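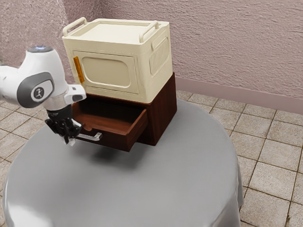 The drawer task in simulation, with the two-fingered gripper at the bar handle. Render: Plumden

The fault that stopped Plumden's drawer trials in August began with a number left at its default value. The controller, an in-house package called Cliltilix, had been trained to close a cabinet drawer in simulation and passed 980 runs there. On the physical arm it stalled on run 327, with one finger wedged behind the handle and the motors still pushing.

"The simulator let the finger slide off the bar," says Ishbel Geddes, who led the review. "Contact friction was set too low. On a real handle the finger stuck, and the policy had never met that case."

The arm's own collision stop did not trip. Its force threshold had been raised in the spring to end a run of false alarms, and the change was never carried into the test plan. The cabinet was dragged across the table before Hamish Jardine hit the emergency stop. There were no injuries. One fingertip was replaced.

Geddes's team replayed the stall in simulation with friction varied at each reset. Of 2,570 replays, 700 ended in the same jam – most of them with the fingertip near one end of the handle.

Plumden has since restored the old threshold and added a time limit on any sustained push. Fraser Moncrieff, who runs the lab, wants a second sign-off on safety settings as well. Physical trials remain suspended until that procedure is written.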